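Robot meets stool at Rallitz open afternoon

Visitors to the Rallitz workshop on Sunday were promised a glimpse of the future, and a fair number of them got a good look at the underside of a stool.

The open afternoon was the first since the firm moved into its new unit on the Ponell estate, and 50 people had put their names down for it. They were let in nine at a time, given a paper cup of squash and asked to stay behind the yellow tape. The tape held until the second group, which included a school chess club.

Top of the bill was Orkora, the two-armed machine Rallitz has been working on for the past 18 months. Anyone hoping for backflips had come to the wrong industrial estate. Orkora deals in household objects, and the household object chosen for the day was a white plastic stool, set out on a black sheet. 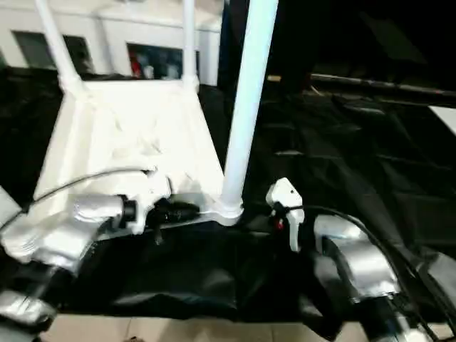 Gediminas Rimkutė, who runs the workshop and did most of the talking, told the first group that furniture is harder than it looks. A stool has long legs that get in the way of the arms, he said, and a shiny white one is a nuisance for any machine trying to work out where its edges are. A woman near the front remarked that her husband had the same trouble with flat-pack wardrobes. Mr Rimkutė said he would make a note of it.

Questions were plentiful and mostly about washing up. Would it do pans? Could it be trusted with the good glasses? How much? Mr Rimkutė answered "not yet", "no" and "you don't want to know", in that order, and drew the only round of applause before the tea break.
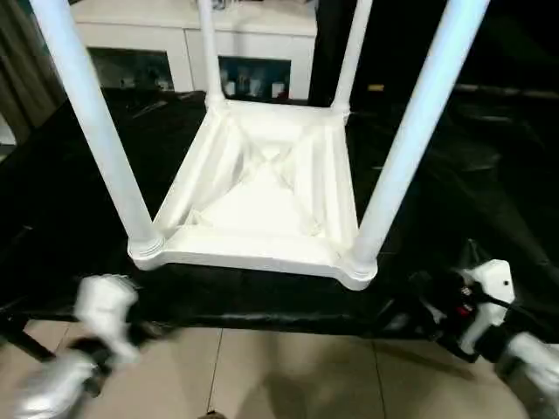 Orkora reaches for the day's star turn, legs in the air, at the Rallitz open afternoon.

Tatsuya Kaneko, who writes the software that tells the arms where to go, was more forthcoming. He explained that the hands are plain grippers and that the team had given up on anything fancier after 28 attempts at a five-fingered version, one of which he keeps on his desk to hold pens. He was then asked by a boy from the chess club whether the robot knew what a stool was for. Mr Kaneko thought about this for some time and said he would rather talk about motors.

The second half of the afternoon belonged to Cuervo, a wheeled trolley that follows its owner about with the shopping. It followed the deputy mayor as far as the car park, where it had to be fetched back.

Rallitz plans to hold another open afternoon in October, and Mr Rimkutė says there will be more chairs for the audience. Several people had stood for the full two hours, in plain view of a perfectly good stool. Places are free but must be booked through the workshop.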